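Robot Arms Join the Repair Bench at Cornlow Computer Refurbishers
Saturday, June 19, 2021

The refurbishing shop at Cornlow has new hands on the job, and the people who work there are pretty excited about it! Since January, robot arms supplied by Hedari have been learning to take apart old desktop computers, the kind that schools and offices hand over by the pallet. Processors go in trays, drives come out in their carriers, and the good parts get a second life in rebuilt machines.
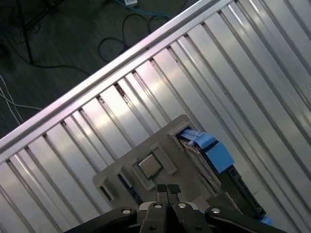 Ruba Rawashdeh told the Wukley newsletter that her wrists noticed the change before she did. She used to pull drives for most of a shift, and now she spends that time on testing and on the odd machines that need a real think. She said she still likes opening up a tower herself and plans to keep doing it.

The shop has 16 people on staff, and nine of them have taken the in-house course on running the arms. Siddiqui, the training company, wrote it with the bench workers, so it starts with the stuff they already know: which latches are stubborn, which cables snag, which cases fight back. No one's hours were cut, and two of the new jobs (cell lead and parts tester) went to people from the old teardown line.
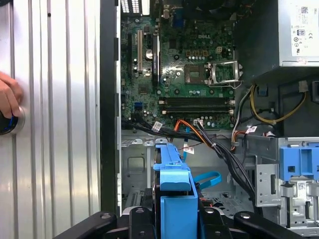
An open Dell tower with a hand at the side panel and the gripper at the blue drive carrier.

Drives are a big part of the work. Every one that comes in has to be logged and wiped before it can be used again, and the logging used to pile up on Friday afternoons. Under the new setup it gets done as the drives come through, which means the week ends on time a lot more often. 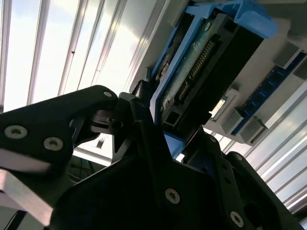
Hard drive in its blue caddy, close up at the gripper.

There are still rough spots. The arms are slower than a practiced person on unfamiliar models, and the first weeks had plenty of stops and restarts. Staff keep a shared notebook of snags by the door, and it was up to 182 entries at last look, with fixes written in beside most of them.
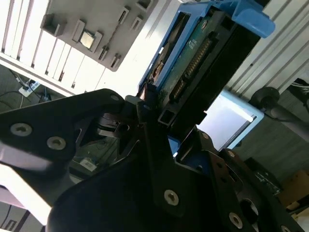
The notebook has turned into the best training tool in the building, and newer workers read it over coffee before their first turn at the controls. A second course begins next month for anyone who missed the first, with sign-up at the front desk.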